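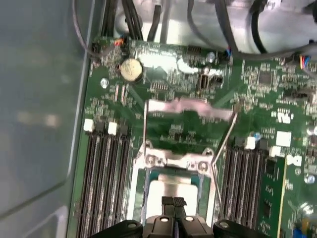
Trulluton cell at the processor socket, server board.

Trulluton disassembly package: depot evaluation
Last updated: July, 4:10 p.m.

Prunorstead_Depot
Our office has completed its review of the Trulluton package, as supplied to the Nulholm depot. The vendor quotes 1593 per month, with a minimum term of 40 months. Desktop towers are presented on their side with the panel already removed.
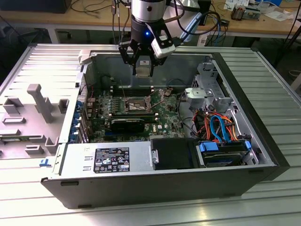
Re: Terms and scope

nulholm_assets
We cannot support the recommendation. The quote excludes gripper fingers, and the trial covered 59 units. A term of that length requires a larger sample.

Prunorstead_Depot
Fingers are listed in Schedule 5. The sample size is noted.
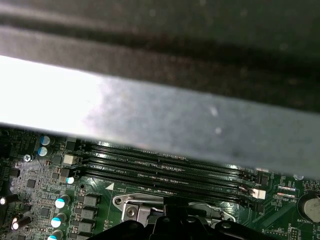

Gorazd Karagiannis

I would ask members to consider clearance before price. The memory slots run close to the socket bracket, and the wrist view is easily blocked by nearby parts. The vendor should state its minimum working distance in writing.

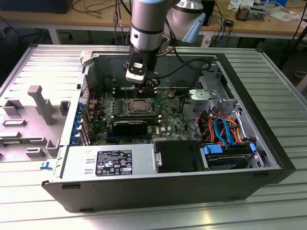
Our own depot requires service access from both sides of the bench, and the standard layout does not provide it. We also asked for a written procedure on cabling. In a tower such as this one, the blue SATA cable stands up in an arc beside the drive cage, and the procedure should say who moves it. The vendor's reply referred us to the training module, sold separately.

nulholm_assets
I disagree that this is a vendor matter. Cable preparation belongs to the depot under any contract.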